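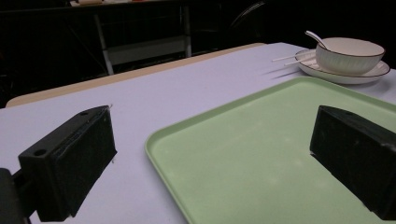 bayu_menon wrote:
Melamine or polypropylene, it makes little difference to the marks. What matters is what you have been wiping it with. If it was a scouring pad, even once, the haze is in the surface and no cleaner will lift it.

r_pattinasarany wrote:
Never a pad. Washing-up liquid and a sponge, soft side. Mine is the pale green plastic one, shallow, rounded corners. The whitish smudges come back within a day of washing and show most when the light is low. The scratches I can live with. I only want to know whether the smudges are limescale or wear.

darmawan_n wrote:
Test it before guessing. Put a little white vinegar on one smudge, leave it for two minutes, rinse, dry with a cotton cloth. If the smudge has gone, it was scale. If it goes while damp and returns when dry, it is fine abrasion, and the water was only filling it in.

bayu_menon wrote:
Agree with the test, but do it near a corner. I would not put vinegar on any coloured plastic without trying a small patch first.

darmawan_n wrote:
Household vinegar will not harm a serving tray in two minutes. People eat salad off these.

hinata_noguchi wrote:
Water hardness is worth checking too. Ours in Brandadmont is 300 mg per litre and everything pale gets a bloom on it if left to drain. I dry trays by hand, both sides, including under the rim where the water sits. I stopped using the dishwasher for them in July.

r_pattinasarany wrote:
Did the test. Most of the marks went and stayed gone. Two patches in the middle came back once dry, where the plates and cups usually go.

darmawan_n wrote:
Then you have both. Scale over most of it, wear in the middle from unglazed foot rings. Run a thumb round the base of your cups. If it feels like fine sandpaper, there is your cause.

ridwan_k wrote:
Or use a liner. I have a Floluveo one, cut down to fit. It stops the cups sliding as well – a smooth tray on a smooth white table moves more than you would expect when it is being laid.

bayu_menon wrote:
A liner traps crumbs and damp. I had one for a year and the tray underneath looked worse than before. Felt dots on the crockery would do more.

ridwan_k wrote:
Felt dots do not survive washing. The liner does, if you lift it and dry both parts.

r_pattinasarany wrote:
The cups are rough, all of them. I will try a folded napkin under them first and leave the liner for now. Is it worth polishing the two patches?

hinata_noguchi wrote:
I would leave them. Plastic polish gives you a shiny area in a matt tray, and I doubt it is meant for things that carry food.

Contact | Copyright Civden Forums | Back to top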